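I have wanted to write about my desk for a long time, and now it is October and the evenings are dark early, so I have no more excuses.

Since we moved to Cundby I work at a table in the small room. It is a plain table and I never liked its top. In February I bought a piece of bright red cloth in the fabric shop Vieira, from the end of a roll, for 310 crowns. I wanted a calm green, but the green was finished. The lady in the shop told me that red makes people nervous. I am nervous anyway, so I took it.

It was a good purchase. The cloth is soft under the wrists, a cup makes no noise when I put it down, and a pen does not roll away so easily. The only bad thing is dust. Every small thread can be seen on it, and I go over it with a clothes brush before I start work.

What stays on the table is very little: a book or notebook, something to write with, the mouse and its pad. The rest must live in the drawer. 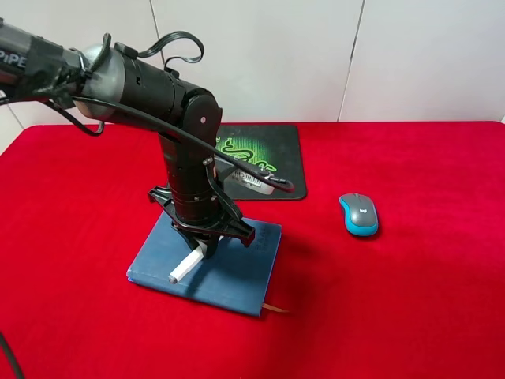 ## Paper first, then the screen

My habit is to begin every morning on paper. I translate manuals for a firm called Analico, and if I open the computer at once I am lost in letters until lunch. So I write by hand what I must finish that day, and I do not allow myself more than nine lines. When the list is longer, I am lying to myself.

My friend Hajnalka Hegyi keeps her lists in her telephone and she laughs at me. Her record is 2583 unread messages, so I don't take her advice in this matter.

For the notebook I have one strong opinion: hard cover. I had soft ones for years and they all became like old lettuce in my bag. With a hard cover I can write on my knees, on the train, or standing in the kitchen while the soup is cooking. Blue is my favourite, and when the edges become pale and worn I like it even more. I also prefer when the letters on the cover are only pressed in and not printed with colour, because then they disturb nobody.

## The mouse question

I resisted a mouse pad for a long time. I thought that on cloth I would not need one. This was a mistake. On the red cloth the pointer jumped, then it stopped, then it jumped again, and I blamed the computer. Gyula Fodor, my neighbour from the second floor, repairs computers at Bimach, and he looked at it for one minute and asked why I was driving a mouse on a blanket.

Now there is a black Razer pad, with the green snakes in the middle. It is made for people who play games, and I play only patience. But the green on the black is quite pretty against the red, and I have become fond of it. The mouse is small, teal blue with grey on top. I have small hands, and with a big mouse my wrist was hurting by the afternoon. 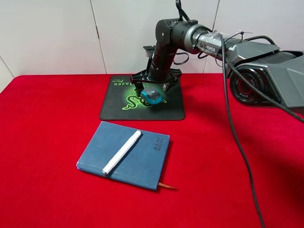 I tried the pad first on the right side, near the edge, as I had seen in an office magazine. It was too far and my shoulder complained. Then I moved it more to the middle, with the notebook in front of it, and this is better for me. I write a little, I stretch my hand forward, I click, I come back. If I need more room for writing, I turn the notebook at an angle, as we did at school.

The pad also needs cleaning. I wipe it with a damp cloth and one drop of washing-up liquid, and let it dry flat over night. The first time I put it on the radiator and a corner bent up. It took two dictionaries and a whole weekend to make it flat again.

Next I must find a better lamp. The one I have is 19 years old and it makes a buzzing sound when it is warm. Hajnalka has promised me one from her cellar, if she can find the cellar key.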